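Wornico Small Engine Working Group
Minutes of the February meeting, Flalitcombe test house

The meeting opened at 9:20 a.m. The previous minutes were accepted with one correction: the oil feed bore on the Baxter crankcase is on the intake side.

1. Baxter two-stroke, durability run

The engine completed 189 hours on the dynamometer at mixed load. Teardown showed light scuffing on the exhaust side of the piston skirt. Ring end gap was still within the drawing limit. The small-end bearing had blue discoloration on two needles, and the group did not agree on the cause. Test engineering suspects a lean mixture during the cold start cycles. Design suspects the cage. The bearing goes to the lab for a hardness check before any drawing is changed.

2. Exhaust port timing

Raising the port roof moved peak torque up the speed range, with a loss at part throttle that the customer will notice. The current timing stays for the next build. The power valve proposal was held over — no cost estimate had been received. 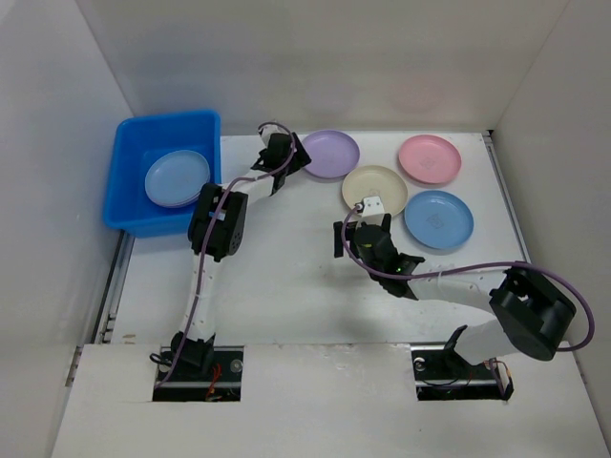 Issue 23, page 20

3. Perkudari fuel injection

The Perkudari injector was run on the second engine with the new reed block. Idle was stable after the battery voltage correction was added to the map. At 965 rpm the engine hunted when the throttle was closed quickly, and the fault repeated on a second control unit. The supplier has asked for crank sensor traces. Calibration will send them with the map file.

4. Balance shaft

Measured vibration at the mounts was higher than calculated in the vertical direction. The mount stiffness used in the model dates from the old rubber compound. Design to rerun with current values and report both results. No change to the shaft until then.

5. Actions

Lab: bearing hardness and cage dimensions.
Calibration: sensor traces to Perkudari.
Purchasing: power valve quote, two sources.
Design: balance shaft model.

6. Other business

Cell two is closed for fuel line replacement until the March meeting. Baxter running moves to cell one.

The meeting closed at 11:45 a.m.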